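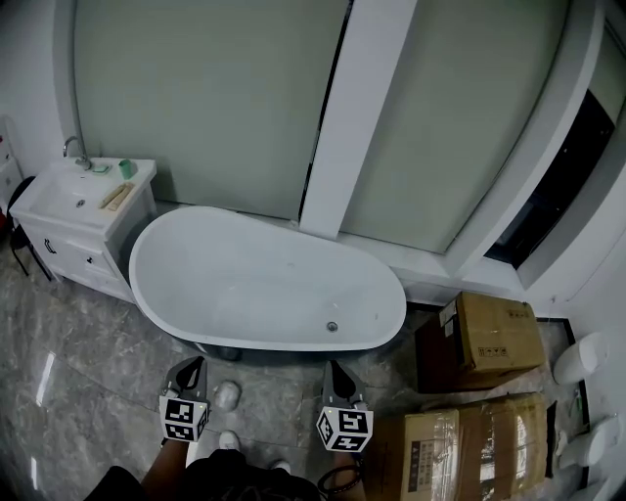
Rowena Sarmiento keeps her equipment budget on one sheet of paper, and she will happily read it out to anyone who asks. She plans purchases for Isard, a small outfit working on robots that can clean a home bathroom, and she came to the job from hotel housekeeping. The work she is buying for goes on in a room with a freestanding white tub, a vanity with a little green cup beside the faucet, and glossy gray marble-patterned tile on the floor. "That tile is in my budget, you know," she says. "Shiny floors, shiny rims, chrome. If you're going to teach a machine about bathrooms you have to pay for a bathroom!"

Her first surprise was how far down the list the robot arm came. The team had wanted to order one in February and had a quote from Rarik ready to sign. Sarmiento asked them to wait and put the money into hand-held grippers, the kind a person works with their own fingers while the tool records the motion. "I loved that I could try it myself. I picked one up and in ten minutes I was reaching for a toothbrush. Now I have an opinion on the finger pads, and a month before that I couldn't have told you grippers had finger pads."

The plan now covers 13 grippers, with 2 more held as spares. Eduardo Cabrera, who looks after the hardware, argued for a bigger spares shelf and lost. He is cheerful about it. "Pads wear out, and tips get bent when somebody goes for the drain too fast. Bodies last. So we went for pads, lots of pads. I got 200 of them and I'm a rich man."
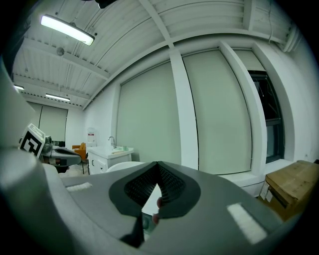
One of the hand-held grippers, with its black V-shaped pad, in the Isard bathroom set.

Then there are the lines people forget. Sarmiento lists printed markers, storage, batteries, chargers, and a person's hours to check recordings and throw out the bad ones. That last line is bigger than the grippers, and she fought for it. "I said, please, let me buy fewer tools and more of Radwa." Radwa Lamrani does the checking. At her last count 193 recordings were waiting for her, and she would like a second monitor, which Sarmiento says is coming.

Lighting took some back and forth too. The room has fluorescent fixtures overhead and pale green blinds on the windows, and Cabrera likes to have sessions with the blinds down and others with them up. Sarmiento had penciled in studio lamps and crossed them out after he talked her through it. "Real bathrooms have terrible light," she says, delighted. "Terrible light is free."

And the arm? It is still on the sheet, at the bottom, with a question mark that gets smaller each time she rewrites it. She wants to see Rarik's and Lagman's arms side by side before she commits, and she wants the service contract priced on the same page as the machine. "I want an arm in there so badly. I have the corner picked out."

Apr 10, 2021

13 comments
2 shares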